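27th February
by Selamawit Woldemariam
4 min read

Dye bench notes, madder batch and the Prostwood wool

OK so the second madder bath is done and I am writing this down before I forget which skein was which, like I did in August (still sorry about that one, whoever ended up with the mystery orange).

Started with the Prostwood wool, the undyed two-ply, because we have so much of it on the shelf and it takes mordant really evenly. I weighed everything dry first. The whole lot came to 3,636 grams on the floor scale, way more than I could ever fit in the pot, so I pulled out 1,689 grams for this batch and put the rest back in the cupboard with the cedar blocks. Please leave it there! I have plans for it.

Scouring

Long soak, hot water, a squirt of the plain soap. The water came out the color of weak tea and smelled like a barn, so there was a lot more lanolin left in this stuff than the label lets on. I did it a second time and it was much better. If you are using the same wool, don't skip the second wash, even if the first one looks OK. I skipped it on the sample skeins and you can feel where the color didn't bite – there's a sort of waxy patch near the ties.

Mordant

Alum at 10 percent of the dry weight, dissolved in a jar of hot water before it went in the pot. No cream of tartar this time. I wanted to see if the red would lean less pink without it, and I think it does, but I'd want to see them side by side in daylight before I swear to anything. Left it in the pot overnight with the lid on and the heat off.

The bath

The madder is the Dratenari root, the coarse chopped one. I ran it through the old coffee grinder (the DYE ONLY grinder, with the tape on it, please please don't make coffee in it) and soaked the powder overnight in a stocking. In the morning the water was already the color of brick.

Then the slow part. I brought it up to 140 on the thermometer and held it there, and 163 is where things went wrong, because I went to answer the door and got talking. Madder goes brown when you let it get too hot, everybody has told me that, I have told other people that, and still. I pulled the pot off the burner and dropped the window open and it came back down pretty quickly. The wool is a shade duller than the last batch, more rust than red. I kind of love it? But it isn't what I wrote on the order sheet, so I need to call Darwish and ask if they'd take rust for the cushion covers or if I'm doing it all over again.

Chalk next time, too. Our tap water is soft and the old dye book says madder likes it hard. I have a bag of the stuff somewhere behind the vinegar.

Rinsing and drying

I let the skeins cool in the bath and then rinsed until I got bored, then rinsed again. Still a little pink in the last water, so expect some crocking until they've had a proper wash. No wringing, just squeeze and roll in a towel.

They go on the rack by the back window, spaced out, and get turned every few hours so the bottoms don't dry darker. I used to hang weights on them to get the kinks out and I've stopped doing that, the yarn feels bouncier without.

For carrying wet wool around, stick with the smooth plastic bins. The wicker one snags, and I spent half of last summer picking bits of it out of a blanket. Bins with handle holes are easier to grab with wet gloves, but the holes mean you can't fill them very high with water, so soak in the steel pot and use the bins for moving things.
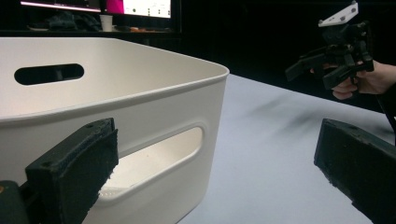

Still to do

– Call Darwish about the rust
– Find the chalk
– Light test: half of each sample strip under card, half in the south window, check in a month
– Exhaust bath. There's a ton of color left in that pot and I want to try it on the Bestov cotton, which I expect to go peach if it goes anything
– New batteries for the small scale, it was drifting again
– Label the skeins BEFORE they come off the rack

Questions about this batch: leave a note on the dye bench
© Selamawit Woldemariam
Back to top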